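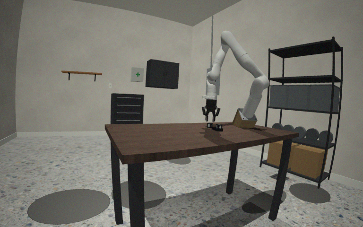
One early reader, in a letter printed in the second collection, complained that Ukulon "takes nine chapters to get off the boat" and then never slows down again. Fair enough. The opening is slow, and most later reviews say the same thing.

Ukulon is a black-and-white webcomic, later a print series, set in the flooded port town of Skellitz. It ran online for 16 chapters, one page every Wednesday, with a long gap after chapter 9. Total length 998 pages, not counting covers and the guest strips. The creator signs only as Orkel and has given few interviews.

Plot

Siriwan, a ferry pilot's daughter, comes back to Skellitz to sell her mother's boat. Can't find a buyer. Takes on passengers instead, and each chapter follows one of them across the harbor. The crossings look unrelated at first - the links between them start to show in chapter 5, mostly through background detail. Chapter 12 has no dialog at all and is usually the one assigned in classes.

Art style

Brush and ink, gray wash added from chapter 4 on. Early pages use a strict six-panel grid. This loosens alot once the story moves indoors, with full-page panels and lettering that runs outside the balloons. Faces are kept simple, the boats and rigging are not. 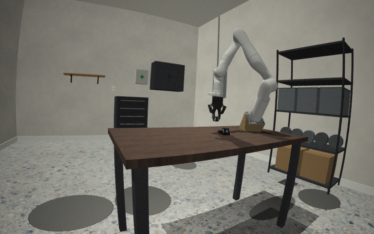 Robotic arm mounted at one end of a wooden table.

Print editions

The first collection was self-published in a run of 2,000 copies and sold out by October. Chapters 1 to 5 only. A second volume followed with redrawn pages, a map of the harbor and a letters section. Readers dont agree on the redrawn pages; the older versions were taken off the site and now turn up mainly in the first printing.
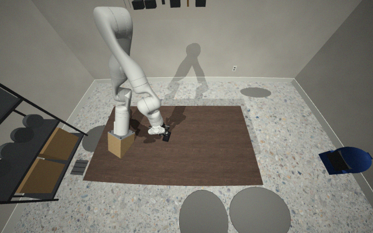

Reception

Generally good. Praise for the pacing of the middle chapters and for the handling of Siriwan's family, which is mostly left off the page. Critics pointed to the crowded cast and to the ending, seen as rushed. School librarians have listed it for ages 12 and up - some mild language, one drowning.

See also: Webcomic, Wordless comics, Small press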